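Bench sorter build, simulation first (long)
Shop Projects > Automation
Started by bustix_bench

bustix_bench
Posted in January

Some of you know I've been threatening to automate the small parts tray at our shared shop. People dump odds and ends on the bench and they never make it back to where they belong. I sweep them up, I sort them, the next evening it's the same mess.

So the plan is one arm, one tray with dividers, and something that picks the strays off the tabletop and drops them in a compartment. I'm doing it in simulation before I bolt anything down, mostly because I don't trust myself, and I don't much trust the people who tell me how easy this is either. I modeled a plain room with a wood table, put the arm at the back with its base right on the tabletop, and scattered a few little objects near the tray.

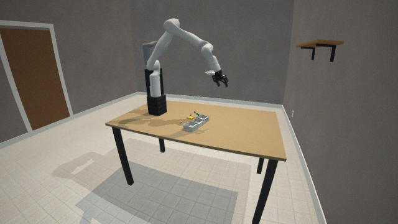

The script is simple enough. Pick a target, go over it, come down, close two fingers, lift, go over the tray, open. I've set it up to run in batches of 300 with the objects moved each time. First batch scored 217 good drops. I want opinions on whether that number means anything before I spend money.

hexkey_larry

217 out of 300 in a world with no dust, no glare and no sticky fingers? I'd call that a warning. My guess is you lose a good chunk of it the minute you use a real camera.

bustix_bench

That's my fear too. For what it's worth there's no camera in the loop yet. The script gets handed the object positions.

hexkey_larry

Then you haven't tested sorting at all. You've tested whether an arm can go to a spot you already told it about. I could have told you it could.

Felicja Jakubowski

Larry, a bit harsh. He missed 83 of them even with the positions handed over, so something in the motion or the grip is off and that's worth finding now. Do you log where the misses happen? On pickup, in transit, or at the tray?

bustix_bench

Pickup and tray are logged, transit isn't. Most of the misses are at pickup. The thin pieces give me the most trouble, and the fingers close on nothing.

I also put a second view in so I can look at things from higher up. This is from the run I was poking at last night.
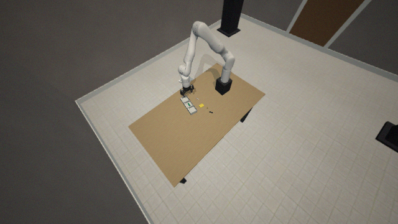

Gripper down by the tray, green piece in the middle compartment, yellow block still out on the table.

Felicja Jakubowski

Which way do the fingers close relative to the tray? With the tray sitting on a diagonal like that you may be coming in square to the table and clipping a divider. I had exactly this on my Nasley arm. Turned the wrist to match the tray and the tray misses mostly went away.

bustix_bench

Wrist angle is fixed right now. So yes, square to the table. I'll try it.

drillpress_dad

Dumb question from the woodworking side. Why is the tray turned at all? Line it up with the table edge and screw it down.

bustix_bench

Because people will knock it. I'd sooner have it crooked in the sim than find out on the bench that it only works when it's straight.

drillpress_dad

Or screw it down.

hexkey_larry

With him on this. Half of home automation is writing code to avoid two wood screws.

Arnar Skov

I'll take the other side. Two years back I built one of these around a Fundard kit with everything screwed down, and it was great until somebody wanted the bench for something else. It got unscrewed, put back a finger's width over, and then it dropped washers on the floor for a week before I noticed. If you can make it handle a moved tray, do that.

What I don't buy is the grip model. How are you doing friction? Out of the box settings tend to be generous. Small parts in my sims stuck to the fingers like they'd been glued, and on the real arm they shot out sideways.

bustix_bench

Default friction. I did wonder. I'll cut it in half and rerun.

Arnar Skov

Cut it more than that. And put some error on the positions you feed it, a few millimeters each way. That's cheap to do and it'll tell you more than another clean batch will.

bustix_bench

OK, back with an update. Wrist now turns to match the tray, friction is way down, and the positions have noise on them. Nearly half the pickups fail now. So Arnar was right and I'm less cheerful than I was.

What I changed after that was the approach. It used to come down fast and close the instant it reached the height I gave it. Now it stops just over the table, waits a beat, then goes the last bit slowly.
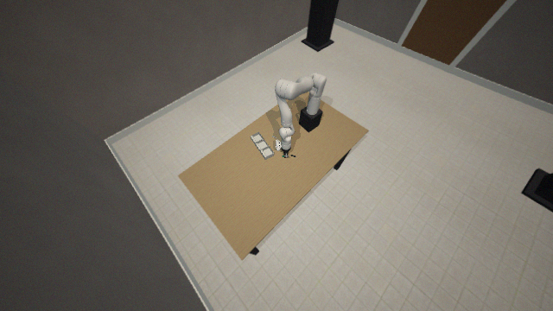

The wait helps some. I was getting a wobble at the end of the move, and closing during the wobble was pushing the small stuff away. I don't have a full batch on the new settings so I'm not going to quote a number and have Larry throw it at me later.

hexkey_larry

I would have, too.

Still say the whole thing is a waste until there's a camera on it. What are you planning to use?

bustix_bench

Probably an Ametepe overhead unit, there's one sitting in the parts cabinet. I haven't powered it up.

Felicja Jakubowski

Check the mount before you commit. Your arm is going to block a lot of the view when it's bent over the tray. You can fake that in the sim, put a virtual camera where the real one would hang and see how much of the table you lose.

drillpress_dad

How long does it take to sort, say, a handful? By hand I'm done in under a minute, and I'm slow.

bustix_bench

Longer than that. A lot longer with the pause in it. It can run overnight though, that was always the idea.

drillpress_dad

Overnight, in a shared shop, with no one there? I'd want to see what it does when it misses. Does it know it missed?

bustix_bench

No. It carries on to the tray and opens over it like everything's fine.

Arnar Skov

Fix that before anything else. Read the finger gap after closing. If they've closed all the way there's nothing in them, so go back and try again, and give up after two.

bustix_bench

Doing that next. Thin pieces are going to be a pain because the gap is so close to zero. I'll post the batch when it finishes.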